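Drasora Meteorite Recovery Project
Quarterly progress report to the Lefèvre Fund
Mar 30, 2021

Where we are

The Fund asked for a short report this time, and we took the hint. The first quarter went to finding out where the Borkuritz fireball dropped its stones, if it dropped any. We have a search area, a working camera network and one confirmed meteorite, which weighs less than the paperwork it has generated.

The camera network

All 3 stations now run every clear night. The northern one spent most of the winter recording the underside of a cloud, which it did faithfully and at high resolution. Between them the stations logged 2462 events. Most were airplanes, a good number were satellites, and one was a moth that triggered an automatic alert to the whole team. After sorting, some 200 remain that we are willing to call meteors in front of other adults.

The sorting is done with Cludance, the detection software we licensed with your second payment. It is good at throwing out airplanes and poor at throwing out the moon. We have written a patch for the moon. 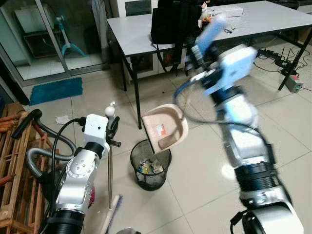
The search area

Our first estimate of the fall zone was a tidy ellipse. Then the wind data came in and the ellipse became a long, thin smear across two valleys, a gravel pit and the Borkuritz golf course. The club has given permission to search the rough, where several people were hoping we would also find other things.

Field teams walked the southern third of the smear in March. They brought back 1000 candidate rocks. Slag from the old ironworks makes up nearly all of them, and it is black, heavy, and magnetic, so we can't fault anyone's enthusiasm. We have since issued a one-page guide to slag.

The one confirmed stone is an ordinary chondrite with most of its crust intact. It was lying beside a farm track in the first hour of the first search, and it gave everyone a very wrong idea of how the rest of the month would go.
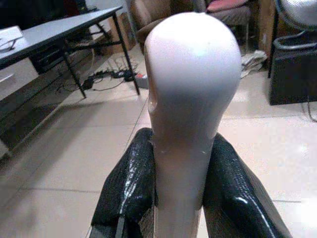

Money

We are under budget on travel and over on sample bags. Thin-section work on the stone has been booked but not billed. We would like to move the unspent travel money to lab fees and ask for your approval by return letter.

Next quarter

The northern two thirds of the smear, before the grass gets tall. A second run of the trajectory with corrected station clocks, one of which turned out to be keeping its own time zone. 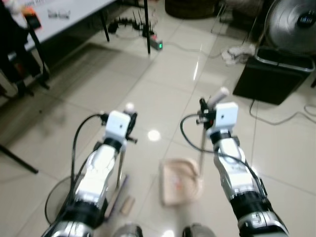
Will the main mass be found this year?
We don't know. The model puts it at the north end, on plowed ground, and a stone that size could be well below the surface by now.

A list of field days is attached, along with the slag guide, which the Fund is welcome to keep.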